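Teaching the Packing Line by Hand

2018-03-07

Hugo Cabello has packed orders at Sendix for 13 years, and he can tell you which shipping cartons run a hair small just by the way they fold. Lately he spends his mornings doing something quite different. He picks things up with a pair of black plastic fingers, sets them down again, and does it over and over until lunch.

I visited the packing floor in March to find out how the crew was getting along with Flutine, the automation project that has moved into the north end of the building. I expected grumbling, and I did hear a little. Mostly I heard people who were dying to talk about grip!

"You think you know how you pick up a tub," Hugo told me. "Then you have to do it with two fingers and no thumb, and suddenly you're a beginner. I loved it. I went home and tried to eat dinner that way."

The idea behind Flutine is that the people who know the work show the machines how it goes. Packers use a hand tool with the same kind of jaws the robot arms have, and the recordings go into training. By the time I came by, the crew had logged 3,948 of them, everything from lifting small containers to sliding mailers off a stack.

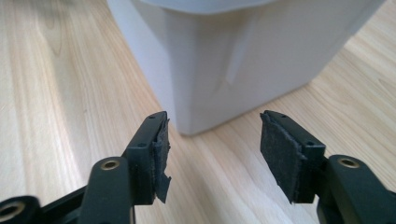
Jaws open in front of a white plastic container. The felt pads take plenty of wear.

Those pads are a favorite topic of Fuseini Alhassan, who used to run the afternoon shift and now looks after the tools and the two arms. He keeps a drawer of felt, a drawer of screws, and a notebook with a page for each tool.

"Everybody asks me about the software," he said, laughing. "I want to talk about felt. Felt is my life now. If the pad starts to peel, the grip changes, and the person holding it feels that before any computer does. They come and tell me, 'Fuseini, this one's slipping on the left.' And they're right!"

He tried rubber first, on a tip from a friend at Bawa, and found it grabbed the tubs so hard that people had trouble letting go cleanly. Felt was gentler, though he goes through a lot more of it. He is testing a thicker kind this month and has high hopes.

So what has changed for the people on the floor? The heavy reaching, for a start. The arms have taken over the bottom shelves at stations 5 and 6, and Hugo says his back noticed within a week. The pace feels different too. Packers rotate between regular orders and recording, and the recording hours are quieter, with more talk across the tables.

Some things are harder. A few of the crew miss having one station all day, with their own tape gun and their own radio. Hugo missed his for a while. There were worries about hours as well, and he brought them up himself at the first meeting.

"I asked it straight out. Are we training our replacements?" he said. "They told us the hours stay as they are through the year, and they put it on paper. After that I want to see the next paper. But I'd much sooner be in the room showing the thing how to work than hear about it from somebody else."

Fuseini sees it from the other side of the tool drawer. He had never fixed anything smaller than a conveyor before last year, and now he swaps out pads between breaks and is learning to read the arms' error logs. Two of the younger packers have asked to learn it from him, and he has started giving them the easy repairs.

Next on the list is the Vutex line, with its soft pouches that sag in the middle when you lift them. Hugo has been practicing on those already. He showed me his method twice, pinching low and tipping the pouch a little toward himself, and then he handed me the tool. I dropped mine on the first try. Fuseini went to check the pads, just in case, and came back to tell me they were fine.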